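Clirow Family Closet: progress report to the Rusu Fund
Covering the months up to November
Prepared by Amber Hartley

Dear Tanko,

Thank you again for your patience with me over the summer, when this report should have reached you in a shorter and tidier form. We have had a good stretch in Hudanport, and I would like to tell you about it properly, starting with the part your board asked after, the small goods: socks, soft toys and the other bits that never hang on a rail.
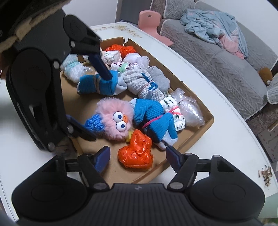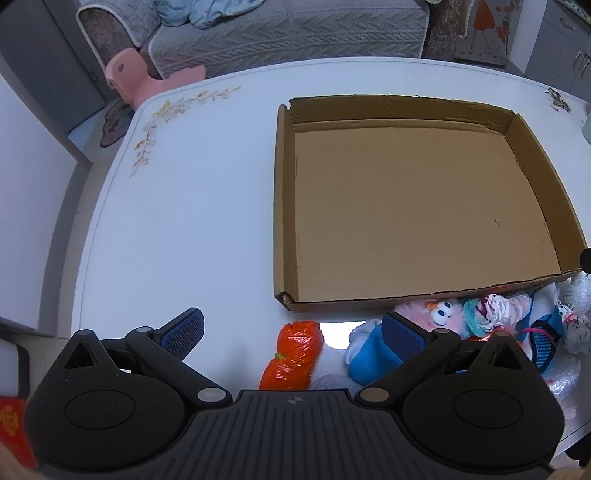

Socks and a pink plush toy in the first picture, an empty cardboard tray in the second.

How much of the grant has been spent so far?
We have spent 1,000 of the 2,000 dollars. Most of that went on the winter coat drive and the rent for the hall, and the rest on bus fares for families coming in from Trurnia. The other half is set aside for the spring and has not been touched.

The coat drive was the biggest piece of work this period. We asked for coats in children's sizes and received mostly adult ones, as we do every year, so we arranged a swap with the church closet in Trurnia. They had plenty of small coats and hardly anything for fathers and grandfathers. It took two trips in my sister's van and a long phone call about zippers, but both towns came out of it better stocked.

We are now open two evenings a month instead of one, from 5:30 until 8. The later closing has made a real difference to parents on the day shift at the cannery, several of whom told me they had never been able to get to us before. About 20 families come on a typical evening. I had hoped for a few more by now, and I think the dark road up to the hall is part of the trouble. The town has promised us a light at the gate, and I will keep asking.

One thing has gone less well. The school shoe vouchers we planned for September went out late, after the store changed its manager and our letter sat unopened for weeks. We gave out six before term began and the remainder afterward. Next year I will go in person in July and sit there until somebody signs.

For the spring we would like to put money toward rain boots, a second clothes rail, and a proper sign for the road. I have asked for prices on the sign and will send them along when they come. If the board would rather see the boots handled as vouchers, please let me know before we order, and do come and visit us some evening if you are ever out this way. There is always coffee on.

With warm thanks,
Amber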